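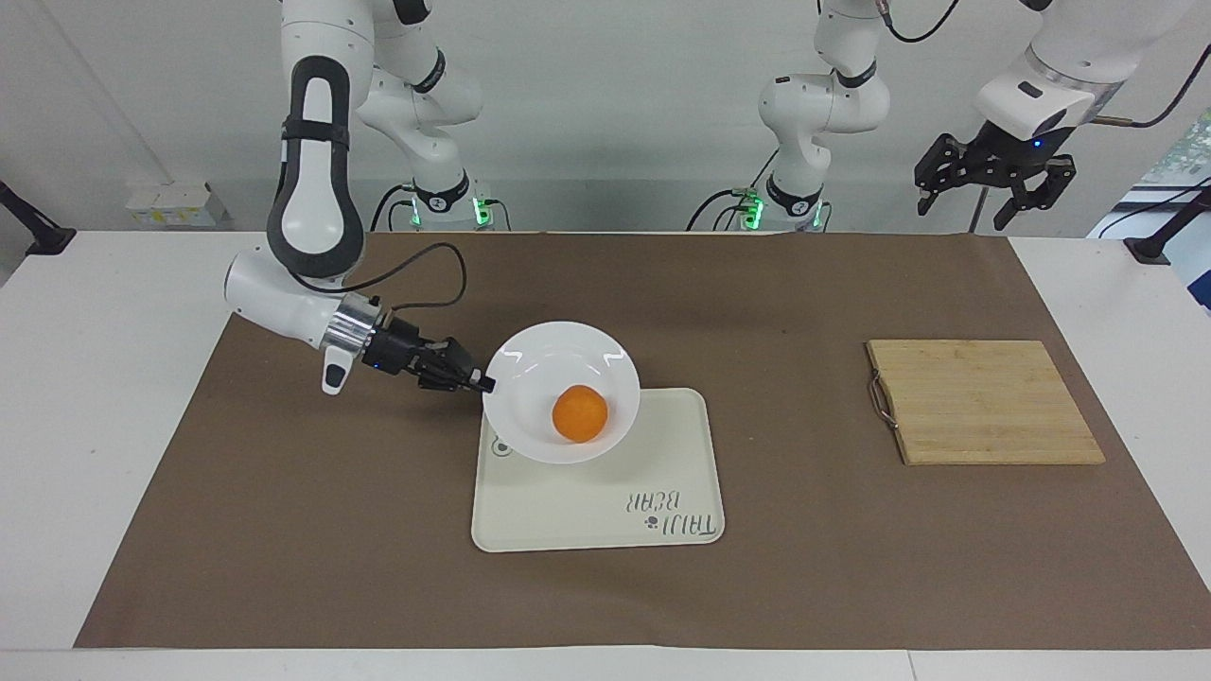 Water hardness: Talness and Marras

Hardness in the Talness supply zone now averages 251 milligrams per litre as calcium carbonate, following the switch to the Fudinwood borehole. Marras is unchanged. Households in Talness should reset dishwasher softeners to level 3 and top up the salt. White film on glasses is limescale and comes off with diluted vinegar. The Brukusthorpe main will be flushed in September, and cloudy water is likely for up to two hours afterwards.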